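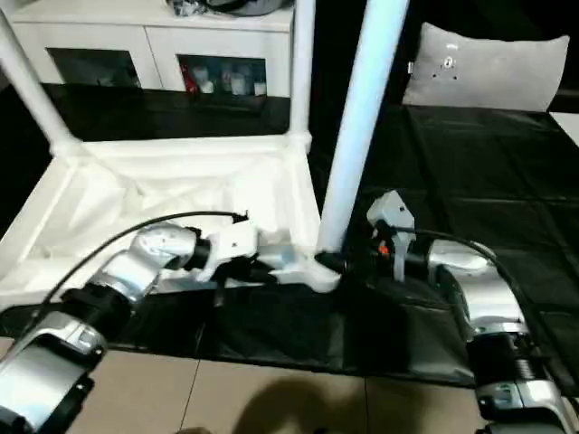
*Photo: Chiyo Ebihara / Sekero Set-up Guide, Section 2*

## 2 Planning and ordering a two-arm work cell

Read this section before placing an order. It covers the choice of arms and grippers, the work surface, spares and the order sheet. Mounting and wiring are in Section 5.

### 2.1 Decide the task first

The cost of a cell depends more on the size of the workpiece than on the arms. Light frames with upright poles are a common first task. They take up more height than their base suggests, and both grippers may have to work low down, near the foot of a pole or along a base rail.

1. Write down the largest workpiece the cell must handle, with its full height when assembled.
2. Mark each point where a gripper has to take hold.
3. Mark which of those points must be held at the same time. If there are none, price a single-arm cell before going further.
4. Note any pole that may lean during the work. Allow clear space for the whole lean on both sides.
5. Copy the results to sheet A of the order pack.

**Note:** Plan for the workpiece you expect to use in the second year. Changing to a longer arm later means a new mount and a new controller licence.

### 2.2 Arms and grippers

1. Order both arms from the same product line. Mixed pairs can be driven from one controller, but each arm then needs its own set of spares.
2. Check reach to the lowest grip point as well as the highest. An arm that reaches the top of a pole may fold too tightly to reach its foot.
3. Choose two-finger grippers for tube, rail and pole work. Pillay supplies the standard finger set. Stullasen supplies a longer set for deep trays.
4. Enter the gripper mass on sheet B and subtract it from the rated load of the arm. The remainder is what the arm can lift.
5. Ask the supplier to quote the mounting collar as a separate line. It is often left off the first quotation.

**Caution:** Do not order fingers by opening width alone. Confirm that the closed fingers will fit between the workpiece and the surface it stands on.

### 2.3 Cables

Gripper cables that run outside the arm are cheaper to replace than internal ones, but they need slack. A cable looped over the arm to the wrist must stay clear of the workpiece in every pose.

1. Measure the cable path with the arm fully stretched, then add the slack given in the arm maker's data sheet.
2. Order 2 spare cables for each arm. Keep them with the cell – delivery from Celik is slow in December.
3. Budget for cable clips. They are not included with the grippers.

**Caution:** A loop that is too short will pull at the gripper plug. A loop that is too long can catch on an upright pole.

### 2.4 Work surface and floor

1. Allow a surface wider than the workpiece on both sides, with room for parts that have been set down.
2. If the surface is to be covered, order cloth in a single dark colour. White plastic parts are easier to pick out against black.
3. Keep cloth edges away from moving joints. Fix any hem that hangs free before the arms are switched on.
4. On a tiled floor, check the level at each foot of the arm mounts. Set 20 mm as the limit of adjustment when ordering mounts, and pack the floor if more is needed.
5. List cabinets and other fixed furniture on sheet C. Glass doors within reach of either arm need a guard or a software limit.

### 2.5 Budget

Enter each cost under one of the headings below. Carry the total to line 103 of the order sheet.

| Heading | Include | Often missed |
|---|---|---|
| Arms | Arms, controller, licence | Second licence |
| Grippers | Body, fingers, collar | Spare fingers |
| Cables | Fitted set and spares | Clips |
| Surface | Table, cloth, fixings | Levelling work |
| Workpieces | First stock | Parts broken in trials |
| Labour | Set-up and training | Repeat visit |

Allow 5 per cent of the arm cost each year for wear parts. Hold this as a separate line – it should not be used to cover delivery or installation.

### 2.6 Before you send the order

- Sheets A, B and C are complete and show the same workpiece.
- The quotation names the finger set and the collar.
- The voltage and plug type match the room.
- Delivery access has been measured, doorways included.

Send the order pack to the Sekero planning desk, marked for Chiyo Ebihara. Orders received after 2 p.m. are logged the next working day.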